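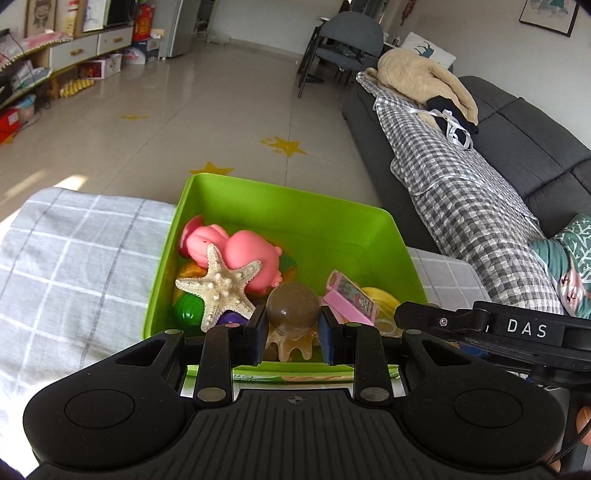 12/13/24

Third session on the toy box and I am still not convinced. Samer Tarawneh has it down in the project plan as "household tidying", and that makes it sound as if by spring we'll have a thing that clears up after children. What we have at the moment is a club of students squeezing a trigger and moving rubber animals in and out of a green box.

Hiba says I'm being sour. Probably. But I did ask at the last meeting what happens when the toys aren't these toys, and Rami Azar said "more data", as he says to everything. The plan says 3000 demonstrations before we train anything. We have 1000, and I have been through enough of them to know that a fair few are the same pick done by the same person in the same mood. Lama goes in from the left every time. I go in too fast. Whatever learns from us is going to learn that as well.

The other thing I raised was the order. If the corn and the pumpkin are always in the box when we start on whatever's lying in front of it, the model may just learn where the box is and never mind the toys. Rami wrote this down, to be fair to him, and then we carried on exactly as before.
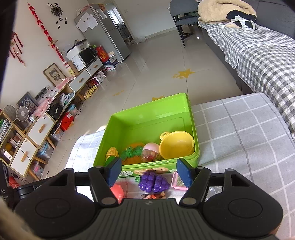 I'd be happier with fewer objects and a proper test. Take 50 attempts, keep eight toys back that it has never met, and publish the number whatever it is. Fouad Salameh agrees with me in the corridor and goes quiet in meetings. He is hoping Kinotix will take him on for the summer and doesn't want to be the one who said the demo was thin. I understand that, but it leaves me doing all the moaning.

Soft things are my real worry. A plastic bowl stays the shape it was. The rubber ones bend, and what you can see through them confuses the picture – at least that is my guess, and Rami's guess is that it won't matter. We could settle it in an afternoon if anyone would let us stop collecting.

To do before the next session:

1. Ask Samer whether the 3000 is a real figure or one he liked the look of.

2. Go back through the rubber toy picks and mark the ones I'd throw out.
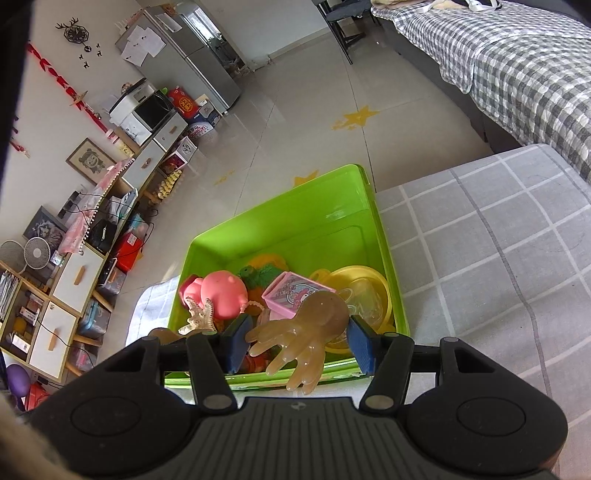

3. Write up the held-back test properly and send it to Hiba first – she'll tell me if it reads like a sulk.

4. Return Lama's charger.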